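Electric kettle

An electric kettle is a household appliance that heats water with an internal element and switches itself off at or near the boiling point. Most current models are cordless: the vessel lifts off a powered base, and the supply cord stays attached to the base.

Construction

The body is made of stainless steel, glass or plastic. Older designs placed an exposed coil inside the vessel, where scale collected quickly. Later designs bond the element to the underside of a flat steel plate. Power ratings reach 3000 watts in countries with 230-volt supplies. In North America, where outlets deliver 120 volts, ratings are usually limited to 1500 watts, and boiling takes longer.

Automatic shutoff

Steam passes through a channel to a bimetallic disc, which snaps over and opens the switch. A second disc under the plate cuts power if the kettle is run dry - a separate circuit from the steam control. If the lid is left open, steam may not reach the first disc and the water continues to boil.

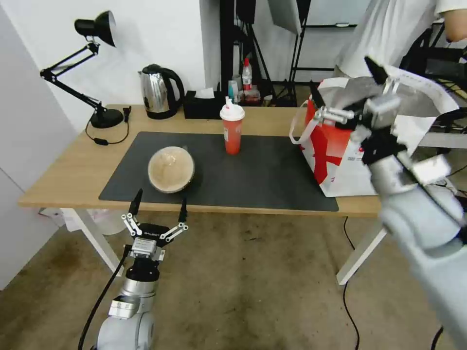

Scale

Hard water leaves calcium carbonate on the plate. The deposit slows heat transfer and can cause early shutoff. It dissolves in dilute citric acid or white vinegar, after which the vessel is rinsed and boiled once with clean water.

See also: Immersion heater, Samovar, Thermostat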